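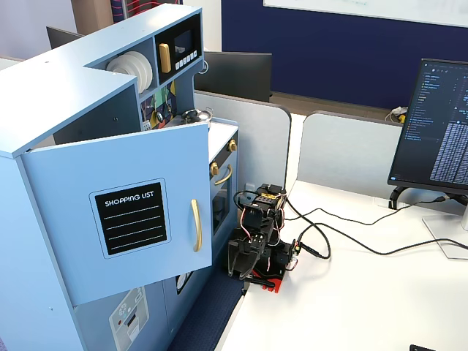

2 min read

January, and I have been thinking all evening about Grandma's kitchen in Skudberg, the one with the drawer that stuck and the radio that only got one station. I suppose it's the little play kitchen that set me off. It's such a soft light blue, very nearly the color of her cupboards, and the big door has a shopping list on the front with five lines to write on, and I stood there like a fool wanting to put down flour, eggs, butter, the good jam. Her list lived on the back of an envelope and never had fewer than 12 things on it!

I do love the plates standing up in their row - she kept hers just that way, and woe to anyone who stacked them flat. The gold handles she would have called showy, and then polished them every week.

Awuor called at almost 9:30 and we talked for 20 minutes about the bean soup, which neither of us can get right. She says more onion. I say longer on the stove. I'm going to try it both ways this weekend, and I must remember to ask Ignacio for the big pot back.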